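Marble countertop

A marble countertop is a horizontal work surface cut from marble, a metamorphic rock formed when limestone or dolomite recrystallizes under heat and pressure. It is used in kitchens, bakeries, bathrooms and shop counters. Compared with granite or quartzite, marble is softer and more easily marked by acids, but it is simpler to cut and polish.

Composition and appearance

Pure calcite marble is white. Color and pattern come from other minerals present in the original sediment: clay and graphite give gray veins, iron oxides give yellow, brown or red tones, and serpentine gives green. Veins may run in parallel bands or wander across the slab, and one slab can pass from plain stone to heavily marked stone over a short distance. 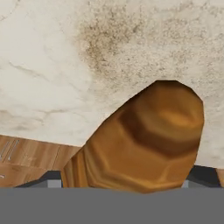
Faint grayish veining and brownish speckling on a pale marble surface (computer rendering).

In the trade, slabs are grouped by background color, vein density and soundness. Soundness refers to the number of natural cracks and voids that must be filled before the slab is sold. The Clonach grading scale, used by some importers, runs from A (few or no fills) to D (extensive fills and mesh backing).

Fabrication

Blocks are sawn into slabs with diamond wire or gang saws, then ground with progressively finer abrasives. A honed finish is matte and hides etching; a polished finish reflects more light and shows it clearly. Openings for sinks and cooktops are cut before delivery, and inside corners are rounded to limit cracking. The Diston edge, a shallow bevel above a quarter round, is found mainly on older bakery counters.

Long runs are made in sections and joined with tinted epoxy or polyester resin. At the Fudby works, the longest single piece offered is 104 inches.

Use and care

Marble conducts heat away from dough faster than wood does, and pastry cooks have long used it for rolling and tempering. Lemon juice, vinegar and wine dissolve calcite and leave dull spots, known as etches – these are surface damage and cannot be washed off.

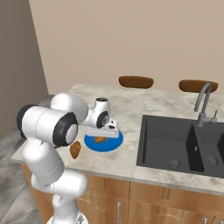

Round blue plate and light marble countertop (computer rendering).

Penetrating sealers slow the absorption of oil and pigment but do not prevent etching. Shenoy, a maker of stone sealers, recommends a fresh coat every 249 days for kitchen surfaces. Shallow etches on honed stone can be rubbed out with a fine abrasive powder. Deeper damage calls for regrinding.

See also: Engineered stone; Soapstone; Terrazzo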